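The myth of the cheap appliance

Every October the adverts promise savings. Gadolance says its steamer will save a family 112 pounds a year on gas. I have my doubts.

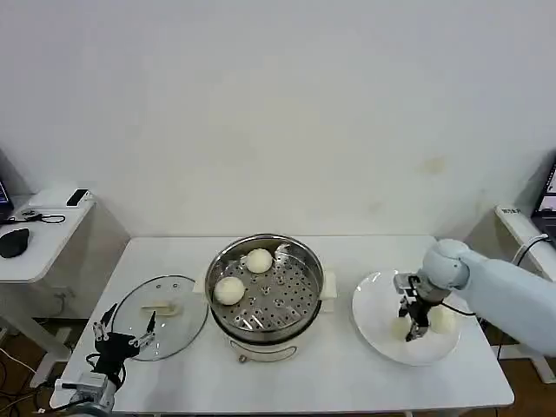

The sum assumes you steam something every night, and who does? Drop to twice a week and the gain shrinks fast. Clarby makes a similar claim - 93 pounds - and wouldn't show me its workings.

Buns for four still need time, whatever the leaflet says.
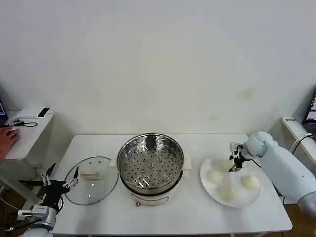
Laundry, the bigger bluff

Veloso's eco wash runs for 142 minutes. 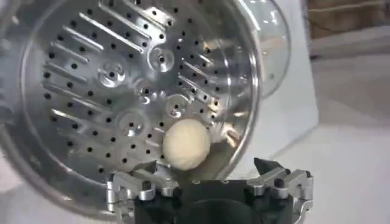

Valero's quick one takes 14, but read the small print and it's meant for a half load. Two half loads, then. I'd like to see that on the label.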